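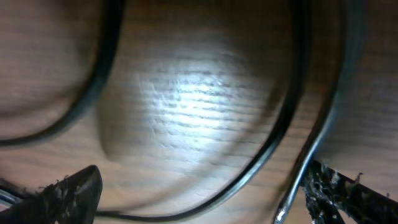
Reflet de lumière sur une surface en bois brun clair.

Géographie des aires protégées – Notes de cours, séance 2
Chargée de cours : Hélène Arsenault
Version du 2020-05-12

1. Objet de la séance

La séance porte sur le zonage des parcs de montagne. Le cas étudié est celui du massif de Skutov, dont le versant nord descend vers le lac Tillon. Le dossier cartographique établi par Liv Magnusson doit être consulté avant le cours.

2. Notions à retenir

Zone de préservation : secteur où toute construction est exclue et où la circulation se limite aux sentiers balisés.
Zone tampon : bande de transition soumise à un régime d'autorisation. Sa largeur varie selon la pente et la nature des sols.
Bassin versant : ensemble des terres drainées vers un même exutoire. Les limites administratives d'un parc le suivent rarement – le massif de Skutov en donne une bonne illustration.

3. Étude de cas

La zone de préservation couvre plus de 100 kilomètres carrés, de la ligne de crête jusqu'à la limite supérieure de la forêt. Le seul accès carrossable s'arrête à 15 kilomètres du lac. Dans son analyse, Ravinder Zacharias soutient que cet éloignement protège mieux les rives que la réglementation elle-même. Ertuğrul Saraç conteste cette lecture et insiste sur la fréquentation hivernale, mal connue à ce jour.

4. Travail à remettre

Croquis commenté du zonage, à l'échelle, avec légende hiérarchisée. Le travail compte pour 20 % de la note finale. Les demandes de report sont adressées par écrit à Huguette MacLeod, au secrétariat du département.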